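Friday, September 6, 2024

I have been at Hiklow for long enough to remember when folding was all done at the back tables, by hand, with a plastic board if you wanted one. We take in secondhand clothes, sort them, fold them and send them on to shops. Since spring a good share of the T-shirts have gone through the Fernomico machine instead, and a few people have asked me what that is like, so I am writing it down.

The machine does 600 shirts in a shift without stopping. It does not do jeans. Jeans come to us, along with jumpers, jackets and anything with a hood.

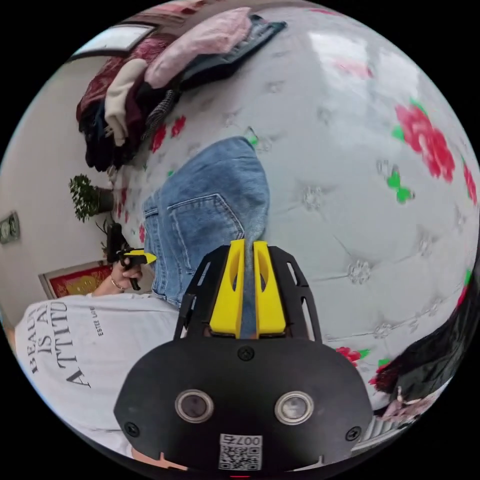
The main change is what is left over. Before, you got a mixed pile and the shirts were your rest. You could fold shirts and talk. Now the easy pieces go down the belt and each of us gets the awkward ones all day, and my wrists know about it by Thursday. The target was cut to allow for this, but it was cut by 20 pieces, and that was worked out by someone who had timed shirts.

Yolotzin Ledesma, who runs our line, took it up with the office and got us a rotation. Two hours folding, one hour feeding the machine or checking what comes out. It is better. Feeding is dull but you stand up straight.
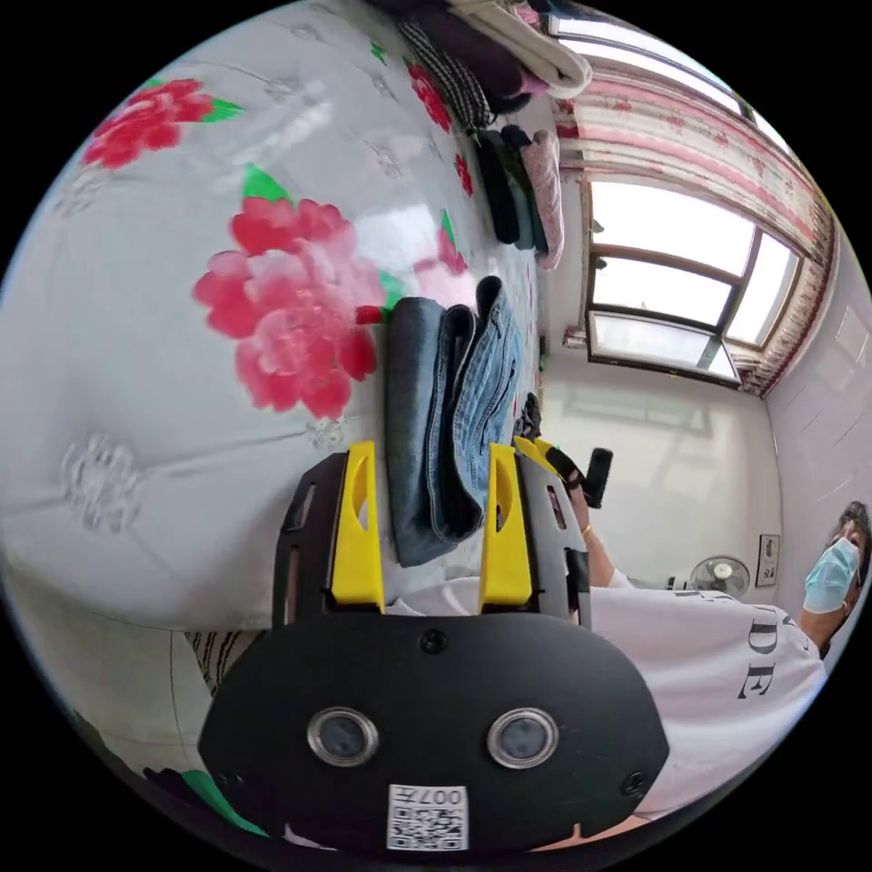 Pay has not changed. Hours have, a bit. No one was let go, though two people left in the summer and their jobs were not advertised. I don't think that was an accident – I also don't think either of them would come back.

There is talk of a second machine, from Šimek this time, that is meant to cope with trousers. I will believe it when I see it do a pair with a turn-up. Denim is heavy and it keeps its own creases. You lay it out, pull the legs level, and then the hem wants seeing to, and a frayed one like the pale pair on the flowered sheet is worse, as the threads catch on everything. 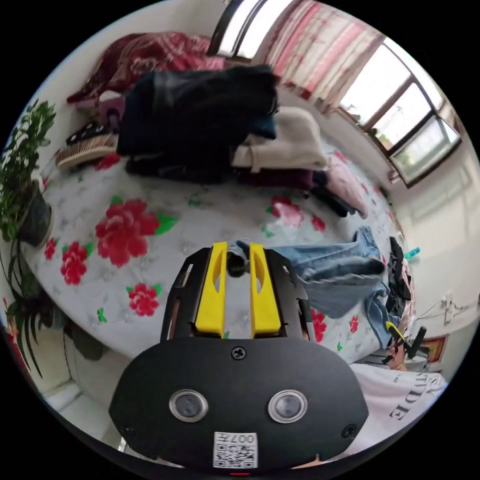

Knitwear would be my next worry for any machine. A jumper stretches if you lift it by the wrong end, and we get a lot of them from now until Christmas. I fold mine over once on the table and leave it like that while I clear the heavy things, much as the cream sweater is lying next to the black jacket there. Then I do the sleeves. The office would like this written up as steps, and I have started, but I keep finding I do it differently for thick wool.

I have asked for training on the machine side and been put down for the next course. If the Šimek one comes, I would sooner be the person who knows how to clear a jam.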